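4. Preparar la mesa y arrancar los brazos

Si vienes del capítulo anterior ya tienes la batería de la base cargada y el portátil emparejado. Si no, vuelve atrás, que yo te espero aquí. Esta parte la escribí después de mi segundo curso en el club, cuando me tocó enseñar a los nuevos y me di cuenta de que todo lo que sabíamos de Kollo estaba repartido entre mensajes de voz de Zakhar y una libreta que se había mojado. (Kollo es nuestro robot, el de los dos brazos; Skiminis es el programa con el que lo manejamos. Los de primero los confunden siempre y luego no encuentran nada en el menú.)

Antes de empezar

Necesitas el mando, el portátil del club y los objetos del ejercicio. Para el de recoger la mesa usamos cosas corrientes: papeles arrugados, un trapo, una caja baja, lo que haya por casa. No compres nada, de verdad. El primer año gastamos parte del presupuesto en unos cubos de espuma preciosos y en la prueba de mayo no apareció ni uno.

PRECAUCIÓN: con los brazos encendidos, las manos fuera de la mesa. Si hay que recolocar algo, pausa primero desde el mando y espera a que Skiminis muestre "EN REPOSO". Gunhild lleva una cicatriz pequeñita en el pulgar por saltarse esto y me ha dado permiso para contarlo.

Pasos

1. Acerca la base a la mesa hasta que las pinzas puedan pasar por encima del borde sin estirar el codo del todo. Yo lo hago a ojo y corrijo después. Si te quedas lejos, el brazo llega, sí, pero llega temblando, y coger un papel así es desesperante.

2. Frena las ruedas. Las 4. Hay una que hace clic aunque no haya enganchado, así que empuja un poco la base con la cadera y mira si se mueve.

3. Repasa los cables de las muñecas. El conector tiene que estar metido hasta el fondo y el cable debe tener holgura para girar. Ni tirante ni colgando por delante de la pinza. Si lo sujetas con brida, déjala floja, por favor, que ya hemos cortado un cable por apretar demasiado.

4. Enciende la base y luego abre Skiminis, en ese orden. Al revés también arranca, pero a veces reconoce un solo brazo y pierdes media tarde buscando una avería que no existe. Me ha pasado 2 veces y las dos le eché la culpa a Hashini, que había tocado la configuración. Perdón, Hashini.

5. Carga el perfil "mesa_297". El número viene de la primera mesa que medimos y ya no significa nada, pero si lo cambias se rompen las rutas guardadas. Déjalo como está.

6. Abre y cierra cada pinza 5 veces sin coger nada. Escucha. Un zumbido parejo es normal; un chasquido, no. Si oyes chasquidos, pasa al capítulo de averías antes de seguir.

Nota: la pinza izquierda cierra una pizca más tarde que la derecha. Lo sabemos, llevamos meses así y los guiones de Rafia ya lo compensan. No lo arregles por tu cuenta.

7. Reparte los objetos por la mesa. Deja huecos entre ellos los primeros días y ve juntándolos cuando le cojas el aire. Los papeles, mejor bien arrugados: una hoja plana pegada al tablero es lo más difícil de todo el ejercicio y desmoraliza muchísimo a quien empieza.

8. Lleva un brazo hacia el primer papel y deja el otro quieto, con la pinza vacía. Ya habrá tiempo de mover los dos a la vez (¡es divertidísimo, pero espera!). Acércate con la pinza abierta, baja despacio y para antes de tocar el tablero. Cuando veas el papel entre los dedos, cierra.

Si se te escapa, sube, abre y repite. No lo persigas arrastrando la pinza por la mesa, que rayas el tablero y además el papel siempre gana.

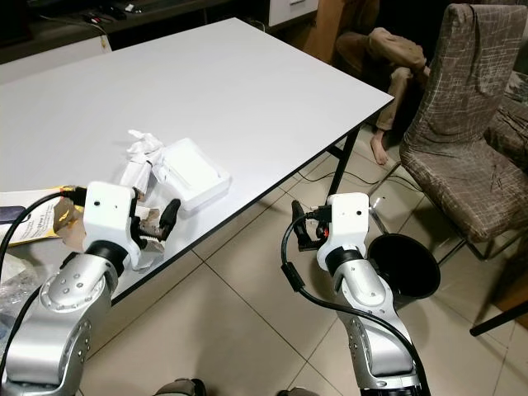 9. Guarda la toma en Skiminis con tus iniciales y el número de intento. Las malas también, que a Sarmīte le sirven para preparar la clase siguiente y suele aprender más de ellas que de las buenas.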